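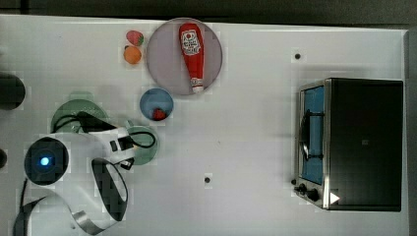
According to Jahangir Fakir, the Dikum cable fault should have been found in the first week, as every person in the laboratory had already pushed the cable back with a hand at least once. His remark is often repeated in discussions of the fault, and the later review at Sosbridge agreed with it in large part.

The **Dikum cable fault** is the name given to a series of unplanned stops and one uncontrolled gripper opening in the Dikum tabletop program, a project in which robot arms learned to move dishes, bottles and toy food between plates, bowls and a small oven. The fault was caused by the outside cable of the gripper, which was pulled tight when the wrist turned too far in one direction.

## Background

The program was run by Sosbridge, with arms prepared by the integrator Greltix. Each arm stood beside a white table, and the objects on it were changed between sessions. A usual task was to take one object from a plate and put it in a bowl, or to open the door of the oven and place a dish inside.

The gripper received its power and its signals through a single black cable. Inside the arm there was no free channel for it, so the cable was led along the outside and left with a loop near the wrist. The loop had to be long enough for the full turn of the wrist. If it was too long, it could lie on the table and touch the dishes. The installation notes from Greltix gave a minimum length for the loop and did not give a maximum turn for the wrist.

## Course of the fault

The first signs appeared in February. During work at plates close to the base, the arm sometimes stopped with a message of lost connection to the gripper. The operators restarted the program and the message went away. In the log these stops were written as "communication, cleared," together with many other short stops of different origin, and for this reason they did not attract attention.

The stops became more frequent after the planning software was changed. The new planner allowed the wrist to reach a low plate by turning the longer way around. On a drawing both ways are equal, but on the real arm the longer way wound the cable around the forearm. After 2 such turns in the same direction the loop was used up, and the next movement pulled directly on the plug.

The most serious event took place during an oven task. The gripper was holding a ceramic dish above the open door when the plug came partly out. The fingers lost power and opened, and the dish fell on the door and broke. Hằng La was standing at the side of the table and received a small cut on the hand from a piece of the dish. The emergency stop was pressed, but the arm had already stopped by itself.

## Investigation

Sosbridge closed the table the same afternoon and examined the recorded joint positions. Of 96 recorded stops with the communication message, 40 had happened with the wrist near the end of its turn. The remaining stops were spread over all positions and were later connected with a network switch that had no relation to the gripper.

The review named three causes:

- The planner knew the limits of the joints, and it had no knowledge of the cable.
- The plug had no strain relief, so that a pull on the loop went straight to the contacts.
- The fingers opened when power was lost. The holding spring offered for this gripper had not been ordered.

Greltix accepted the second point. On the first point it answered that the routing of outside cables belongs to the user of the arm. The review did not decide this question.

## Corrections

The wrist turn was limited in software, and the planner was made to count the turns and to unwind before a new task. A clamp was fixed behind the plug. The holding spring was added at a later time, together with a rule that hands and faces stay away from the table edge while a dish is lifted.

A fabric sleeve called the Afridi sleeve was also tried, in order to keep the cable flat against the forearm. It was removed after a short trial, as it slipped toward the wrist and made the loop smaller than before.

With the wrist limit, a few places on the table could no longer be reached from every direction. Low plates directly beside the arm were most affected, and some recorded tasks had to be repeated with the dishes placed farther out.

## Related faults

Similar faults are known from welding and painting arms, where the cables and hoses are called the dress pack and are replaced at regular intervals. In the Dikum program the cable had no replacement interval until the review introduced one.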